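I finished typing up the last of the letters on Thursday, so this seems like a good point to write down where things stand.

For anyone new here, I have been working through a box of papers that came down on my mother's side of the family. They belonged to her great-uncle, who went overseas in 1918 as a private in a machine gun company and came home the next year with a limp and a very short temper. I never met him. What I have is 48 letters, a pocket diary with most of the pages filled in, a pay book, and a folded map that has gone soft along the creases. The letters went to his sister, and she kept them in the order they arrived, which was not the order he wrote them.

Sorting that out took most of the summer. He dated the early ones and then got lazy about it. From September on he mostly wrote "Somewhere in France" and the day of the week, if that. I ended up matching them to the diary by the weather and by what he had been eating. He complained about canned salmon for two weeks straight, and that let me place three letters I had been moving back and forth since spring.

The diary is better than the letters for facts and worse for everything else. A typical entry reads "Moved up. Rain. Gun jammed twice." The letter covering the same day goes on for two pages about a stray dog and says he is in good health. I understand why he did that. His sister was raising their younger brothers by then and he did not want her to worry. But it means that if you only had the letters, you would think he spent the fall walking around in the mud making friends with animals.

The part I care most about is a stretch of four days in October. The family story was that he carried a wounded sergeant back across a field under fire and was put in for a medal he never got. I grew up hearing this and always assumed it had been improved over the years. The diary has something for each of the four days, but the third entry is only one line: "Bad day. Got Sgt. back." It doesn't mention a field or a medal.

So I went looking for other accounts. The company put together a small history after the war, paid for by the men themselves. It runs 177 pages and was printed by a shop called Barreto, which as far as I can tell did mostly church bulletins and seed catalogs. I found a copy through a used book dealer in Romden for 40 dollars, more than I wanted to spend, but the only other copy I could locate was in a reading room two states away. The cover is loose and somebody underlined a lot of it in pencil.

The history gives that day a paragraph. It says the second platoon was held up by fire from a sunken road, that two guns were knocked out, and that "the wounded were recovered after dark." After dark is important. The family story always had it in the middle of the day, with everyone watching. If the history is right, he went out at night, which makes more sense to me and is no less dangerous. I don't see how anyone would have been watching.

There is also a list of commendations in the back. His name is not on it. Neither is any sergeant from his platoon, though one is listed among the wounded for the same date. I think that is probably the man, but I'm not ready to say so in print.
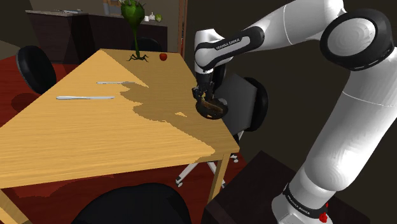

On the question of the medal, I wrote to the historical society in Lerkness, where the company was raised, and asked whether they held any of the original paperwork. They wrote back within the week and were very decent about it. They have a folder of recommendations that were never acted on, but it has water damage and has not been copied. I can look at it in person if I make an appointment. I plan to drive up next month - it's a long day, but I want to see it for myself.

In the meantime I have been putting the typed letters into Numside, the program I use for my family tree, so each one is attached to the right person and place. I kept his spelling. I did take out one passage about a neighbor back home that I think would still upset people, and I marked where the cut is.

A couple of readers asked about the map. It covers the area north of the sunken road and has pencil marks on it, small crosses and one long line running off the east side. I had hoped the crosses were gun positions. After comparing them with the company history, I think almost half of them fit and the rest don't match anything. They may have been made by whoever had the map before him. There is a second set of initials on the back that I can't read.

If you have papers from a machine gun company from that fall, even a postcard, I would like to hear from you. Next time I'll post the canned salmon letters, and the one about the dog.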